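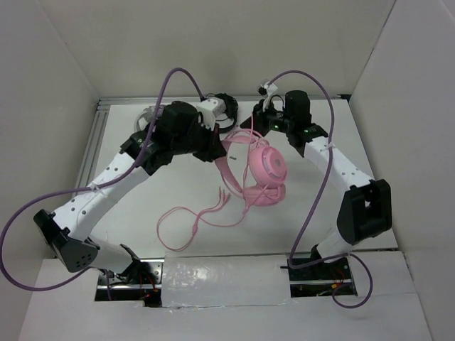

My sister called at seven in the morning to ask if I still had her headphones, and I said what headphones, which was a dumb thing to say because I was looking right at them. I'd had them since June. She'd lent them to me for the bus ride home from Giltthorpe, four hours with a man behind me eating sunflower seeds, and I had simply never given them back. You know how it goes. A thing sits in your place long enough and it starts to feel like it grew there. Only now she wanted them by dinner, and there they were, pink from the headband down to the skinny little plugs, with the long cord looped out across the white tabletop and the rest of it bunched up in a knot at the top like a bad hairdo. The black pair and the light gray pair were back behind them, behaving themselves. Those two were mine. I'd like to say that means something about my character, but I think I just never used them.

"Are they okay?" my sister said.

"They're perfect," I said.

"You sound weird."

"It's seven in the morning!"

She let that go, but she let it go the way our mother used to, with a breath through the nose. Then she told me dinner was at Yalçınkaya, the good place by the river, her treat, and could I please be on time for once and could I please bring the headphones. She was flying out that night. She'd gotten the job at Tranik (she said it very fast, like something she was putting down on a counter before I could look at it) and she would be gone two years.

Two years! I said congratulations. I said it pretty well, I think. I asked if it was cold there and she said it was cold everywhere if you were a baby about it, and we hung up, and I made coffee and didn't drink it.

I should explain about the headphones. She bought them with her first paycheck from the garden center in Drarka, back when we shared the room over the laundromat and neither of us had a door that closed. She wanted the black ones. The store had only pink, and she stood there so long deciding that the girl at the register started mopping around her feet. Then she wore them every single day, to work, to bed, on the phone with the landlord with one ear pushed back. I used to throw socks at her to get her attention. If I wanted to know what kind of mood she was in, I looked to see if she'd taken them off when I came through the door. Most days she had.

So I figured the least I could do was hand them over neat. I had all day and I was not going to be the person who shows up to a goodbye dinner with a wad of cord in a grocery bag.
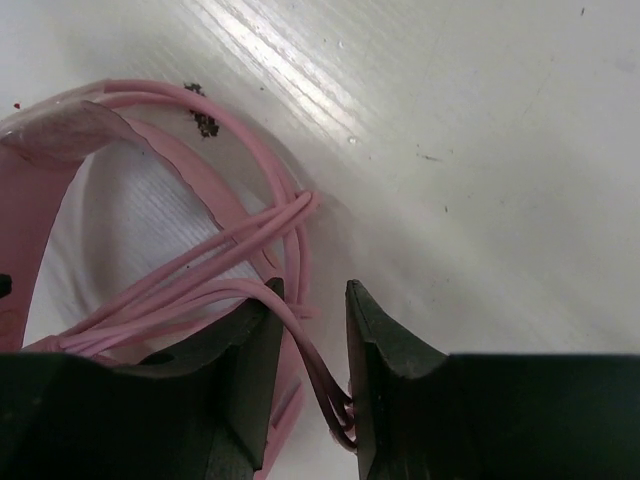
Our father had a rule about knots, and he had it for fishing line and Christmas lights and my hair, too. You never pull the end. You find the fattest part of the mess and you loosen it until it looks worse, and you keep on until it's so loose it sort of forgets what it was doing. I have never had the patience for it. I went straight for the ends, naturally, and for a long while all I had to show for myself was the broad pink band curving around in its loop and those thin cords lying across it every which way, crossing over each other in the middle, with one little bunch drooping down where the rest wouldn't let it go. Two different pinks, the cords paler than the band. I'd never noticed that in all those years of throwing socks.

I took a break and ate some toast. I came back and did it his way.

It's slow, doing it his way. You have to just sort of fluff at it. My mind went all over the place. I thought about the laundromat and how the floor was warm in winter when the dryers were going, and how she used to lie flat on it with her coat still on. I thought about the bus station at Giltthorpe, her taking the headphones off her own neck and putting them around mine without asking, saying I'd thank her by the second hour. I did thank her by the second hour. I texted her a picture of a sunflower seed.

And then a loop got bigger, and I put a finger through it, and the one beside it got bigger too, and the next thing I knew I was holding a plain old cord. I laughed out loud, all by myself in there. I wound it up in a nice flat coil and tied it with a bit of kitchen string.

I was only ten minutes late. She was at the table by the window with her suitcase wedged under her knees, already into the bread. I put the headphones down next to her plate and she picked up the coil and looked at it, and looked at me.

"You untangled it," she said.

"I did."

"I've been tangling that thing since Drarka."

"Well, I know."

She pulled the string off and put them on right there in the restaurant, not plugged into anything, the cord dropping down in her lap. The waiter came over and asked if we were ready. She pushed one ear back and told him we needed a few more minutes, and then she took them off and asked me what I was having.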